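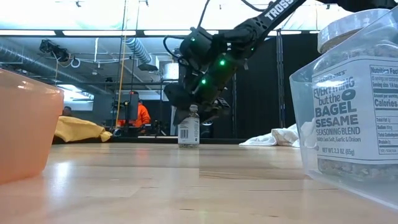
Most of what people believe about drinking water at work comes from someone who sells it. Eight glasses a day, a glass before every meal, never wait until you're thirsty: I have heard all of these from people with a straight face and a catalog. We want to find out whether reminding office workers to drink more does anything at all for their afternoons, and we need people to help us do it. What counts as a drink will be whatever you already drink from. A small plastic bottle with a white cap is fine, so is a peach-orange cup, so is the chipped mug you've had for years. We are not handing out special bottles with hour marks up the side.

Call for Participants: The Rundadberg Afternoon Study

By Mitra Golestani
Posted in June
Print this page | E-mail this page

Rundadberg is looking for 40 adults who work at a desk most of the day and would describe their afternoons as slow. You don't need to be in bad shape, and you don't need to believe in any of this. I would prefer a few people who don't.

Some background. Last year Zadura, which runs wellness programs for employers, asked us to look over a survey it had done. It had answers from 355 office workers who had been getting water reminders on their phones, and most of them said they felt sharper. I'm sure they did say it. They had also been told at sign-up that they would feel sharper, they had no comparison group, and those who quit the program were never asked anything. Of the 517 people who started, the rest simply drop out of the report. Stijn De Bruijn on our side wrote back with four pages of questions and got a brochure.

So we are running our own, and it is small. It won't settle the matter. If it shows nothing, we will publish that it shows nothing.

What you would do

The study lasts six weeks. For the first 2 weeks you change nothing and fill in a short form each working day at 3 p.m. It asks how tired you are, whether you have a headache, what you ate for lunch and how much you've had to drink, coffee included. (Coffee counts. I don't care what your aunt says.)

After that you are put into one of two groups by lot. One group gets text reminders to drink. The other gets the same number of texts at the same times, telling them to stand up and look out of a window. You can't pick, and please don't write to Mutua asking to be moved. He can't do it and wouldn't if he could.

There are also three visits to our office on Wysocka, first floor, each one under an hour. You'll do a reaction test on a laptop and a proofreading task that everyone in the pilot found dull. Bring reading glasses if you use them.

Who can take part

Adults up to 65 who work at least four days a week at a desk. You need a phone that gets texts. Shift workers, sorry, not this time. We also can't take anyone who is pregnant, has kidney or heart trouble, takes water pills, or has been told by a doctor to limit fluids. If you aren't sure, ask your doctor before you ask us.

What you get

A gift card after each visit, and your travel paid if you keep the receipt. You will also get your own numbers at the end, along with a plain note on how little one person's numbers mean. There is no free coaching and no discount on anything.

Who is paying

The Dumel fund, which has no stake in bottles, filters or apps as far as we could find. We looked. Zadura offered money and we said no.

How to apply

Send a few lines to Mutua Mbwambo at the study desk with your age, your usual work hours and how you heard about us. Leave your medical history out of the e-mail; Jayson Tiongson will go over that with you by phone. If you work with someone who has already signed up, tell us, so that we can put you both in the same group. We'd like to hear from you before the end of June.

You can leave at any point without giving a reason, though if you do give one I'll read it.

14 comments | 31 shares
Print this page | E-mail this page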